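The Ferry Clock

1. November

The clock on the landing stage at Dulunau had stopped at 9 minutes to three, and my aunt wanted it going again before the winter boats. She had run the ticket office since before I was born. The clock was older than the office. It had 1867 painted under the dial, and below that the word Dunleavy, who had either made it or paid for it.

I said I would take a look. I was out of work and sleeping in her back room, so I could hardly say anything else.
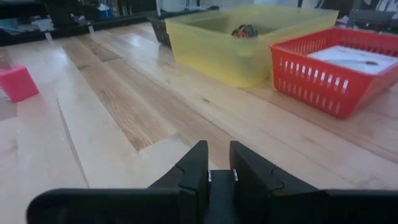
2. The back plate

It came off with a butter knife. Inside there was a good deal of dust, a dead wasp and a folded ferry ticket. The ticket was for Presero, one way, and it had never been punched.

I put it on the table and went on with the cleaning. When my aunt came in with the tea she looked at it for some time.

"Where was that?" she said.

"Behind the weights."

She sat down and drank her own tea, and then she drank mine. 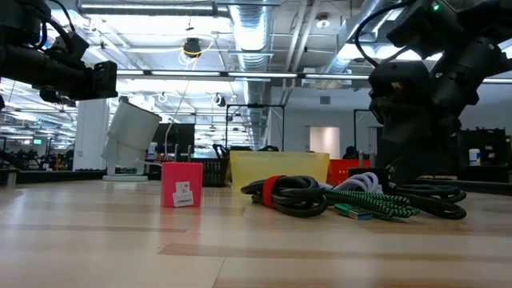
The clock was running by the end of the week. It lost 3 minutes a day, and I went down each morning before the first boat to put it right. The men on the stage set their watches by it and then complained to me about the time.

My aunt didn't mention the ticket. She had put it in the drawer with the string and the spare keys. I saw it there when I was looking for a candle.

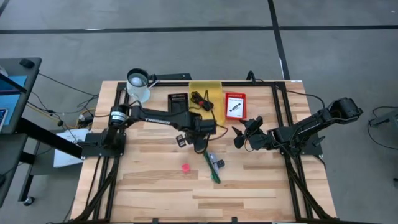

One evening she asked me what a ticket to Presero cost these days. She sold them herself, so she knew. I told her anyway.

"It was less than that," she said. "I had a bag packed. I hid the ticket where my father wouldn't find it, and then the clock was locked and he had the key on his belt – and the boat went."

"You could have bought another."

"I could," she said, and got up to see to the stove.
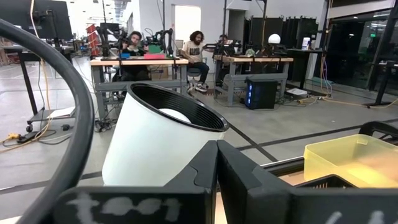 3. The first boat

In the morning the office was shut. The clock was slow and I put it right. Her coat was gone from the hook, and the drawer was open.

I sold tickets until noon.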